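Walnut table, gray strip on the edge - reband or leave it?

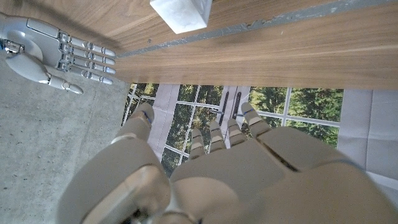
storkgate_refin
Looking for opinions before I order anything. I bought this table secondhand in February for 212 and it's going to be my work table in the basement. I like the top a lot. It has a warm brown walnut grain and I don't want to sand it more than I have to. What bothers me is the gray strip that runs across the wood on a diagonal in the photo. I can't tell if it's worn edge band or a seam. The marble block up on the table is staying too, I use it as a weight for gluing. Has anyone redone one of these?

plainsawn30
Could be edge band with the finish gone. Put a fingernail under it somewhere. If it lifts, it's band. If it doesn't, you have a seam and you should leave it alone.

Cekanness
I'd pull it either way. A seam that shows gray has probably had dirt in it for years. Clean it out, fill it, done.

plainsawn30
Don't pull anything on a table you haven't figured out yet. I did that on a desk and took a strip of veneer with it.

storkgate_refin
Tried the fingernail. It moves a little near one end and not at all at the other. So maybe both?

grain_and_glue
Might be old glue holding one end. Warm it with an iron on low through a towel and see if the rest lets go. Go slow. Is the top solid or veneer? Look at the underside, if the grain lines up with the top it's more likely solid.

storkgate_refin
Underside is brown like the top but I haven't compared the lines. Will check tonight.

Cekanness
If you do replace it, Grallero sells a walnut band that takes oil well. I used 2 rolls on a sideboard. Color was a bit red at first.

grain_and_glue
I didn't get along with the Grallero stuff. It split on me at the corners. I cut my own strips now.

plainsawn30
Also, put felt under that marble. The corner will dent walnut if you set it down wrong. And start with 700 grit around the strip, you can always go coarser.

Cekanness
700 won't do anything to old finish. Start at 220.

storkgate_refin
Felt is going on today. Leaving the sandpaper in the drawer until I know what the strip is.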